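Who Packs Your Shoes? Robots at Work, Part 2

By Yabsira Worku, for the Trukden Kids page

OK so last time we did bread. This time, shoes! Look down. Got some on? Good. Somebody had to put those in a box before they got to you. Both of them. A left and a right, same size, no mix-ups.

At a returns warehouse called Quinlan, that job is changing. Returns means shoes people sent back. Too tight, wrong color, grandma bought the same pair, whatever. They come in all jumbled and a person has to check each one. Is it clean? Is it worn out? Where's the other one?

Over 619 pairs come in on a busy day. In September it's even worse, when everyone has new school shoes and half of them don't fit.

So what does the robot do?

Not everything! Not even close. The robot is an arm. No face, no legs, doesn't talk. It has a gripper on the end, kind of like two fat fingers. It picks up a shoe, moves it, puts it down. Then the next one. Then the next one. The people at Quinlan call it Jirkska. (Say YERK-ska.)

Sounds easy. You do it every morning with your eyes half shut. But try this. Put on thick mittens and pick up a sneaker by the heel. Now set it down flat, without it tipping over. Harder, right? And you already know what a shoe is. A robot has to be taught.

Why shoes are tricky

A brick is a brick. Always the same shape. A shoe is squishy on top and stiff underneath. It can land on its side, or upside down, or with the laces all over the place. Grab too hard and you squash it. Grab too soft and it drops.

Idrisa Makokha teaches the robot at Quinlan. He used to sort shoes by hand, for nine years, so he knows every way a shoe can be annoying. Now he lays them out, one way and then another way, and the arm practices. "Sneakers with soft sides are the worst," he told me. "Boots are my friends." 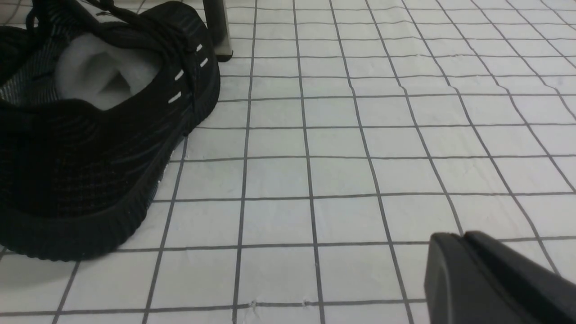

A black sneaker on its side, on the grid. The dark gray shape in the corner is a gripper finger.

What are the lines for? Squares help you say where something is, like in that battleship game. If a shoe is three squares over, you can say so, and then put the next one in the very same spot. Idrisa likes that. Saves a lot of "no, left a bit, no, MY left."

The arm practiced each kind of shoe 100 times before it was allowed to work on the real line. That's a lot of picking up. Would you do your spelling words 100 times? Me niether.

What about the people?

This is the part grown-ups argue about, so I asked.

Before the arm came there were 21 people at the sorting tables. Now there are fewer at the tables. Some went to other jobs in the building, like fixing machines, or looking for stains and rips, which the arm is pretty bad at. Two people left and got work somewhere else. One of them liked sorting and was sad about it. That's real and it counts.

Eglė Urbonaitė stayed. She had sore wrists from lifting shoes all day. Her wrists are better now! But she says it's less chatty. "We used to stand across from each other and talk the whole shift. Now I stand across from an arm." She's still deciding if she likes it.

Her job now is checking. If the arm gets stuck, a light goes on and she walks over. Maybe a lace is caught. Maybe there's a sock in the shoe (it happens, yuck). She sorts it out, presses a button, off it goes again.

Birger Skjelbred looks after safety. His rules:

Nobody reaches in while the arm is moving.
Long hair tied back, sleeves up.
Anyone can press the big red stop button. Anyone. Even if you're new, even if you're not sure.

He said no one gets told off for pressing it. Ever. I pressed it, he let me. Very satisfying clunk.

Things you asked

Does the robot get tired? No. But parts wear out. The rubber on the fingers has to be changed, same as your sneakers wear out at the bottom.

Does it get paid? Nope. The company pays to buy it and pays for repairs and electricity. The people who work with it get paid. Eglė got a small raise for learning the new job, and she says she had to ask for it twice.

Can it tie laces? No!! Wondimu Gebru, who's seven and wrote in from Nudau, says he can. So Wondimu is ahead.

Will robots do all the jobs? I don't know. The people I talked to don't know either. Some jobs will change a lot and some a little. People can ask questions about it, and have a say, and Eglė thinks they should be asked BEFORE the machine shows up. At Quinlan they were asked after.

Try it at home

Get one shoe, a pair of kitchen tongs, and a big sheet of paper. Draw squares on the paper. Ask someone to put the shoe down any old way. Now move it two squares over useing only the tongs. Then have them lay it down a differnt way and go again. Which way was hardest? Write in and tell us, with a drawing if you want.

Next time: who washes the hospital sheets. Send questions!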